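Nendine G4 Two-Finger Gripper
Part no. 2169
Fits Clunder and Pasichnyk wrists with the adapter plate (sold separately)

The maker calls the G4 a universal household gripper. We stock it, and we'd use a smaller word. On boxes, bottles and door handles it does well. On thin drawer pulls it depends a lot on your approach angle, and the rubber pads that come in the bag are too thick for the job. Order the slim pads.

The brochure quotes a 4 percent miss rate. That figure comes from simulation, in the Cerkine room set, with perfect lighting and drawers that never stick. We ran the same rooms with the G4 model and the older Clunder hand and got 2 misses in 31 pulls with the G4. Good, but the Clunder hand got the same score and costs less.

The bathroom is the Cerkine room we'd tell you to load first. It has a low wooden dresser with slim metal pulls, a tinted glass shower, a chrome towel rail and a shiny floor with a cube pattern.
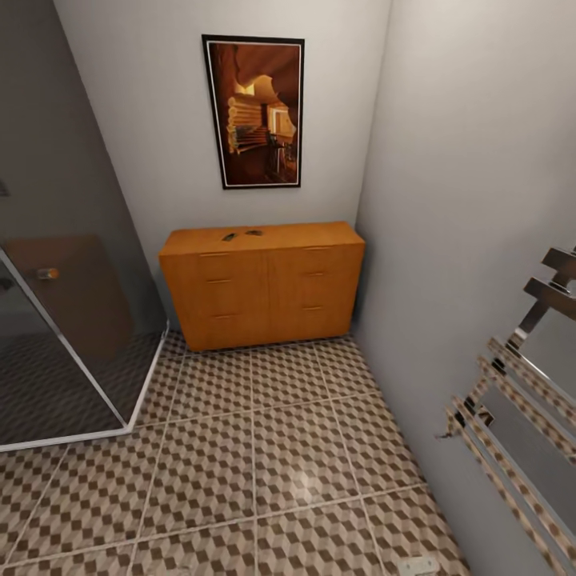 Ask any vendor for results from a room like that before you ask about payload. Then ask for the same test on a real dresser. We have yet to see one from Nendine.

In the box: gripper, cable, standard pads, hex key.
Not in the box: slim pads, adapter plate, wrist camera.
Controller: Pasichnyk driver works. The Clunder driver loads but ignores the force limit.
Returns accepted if the pads are unused.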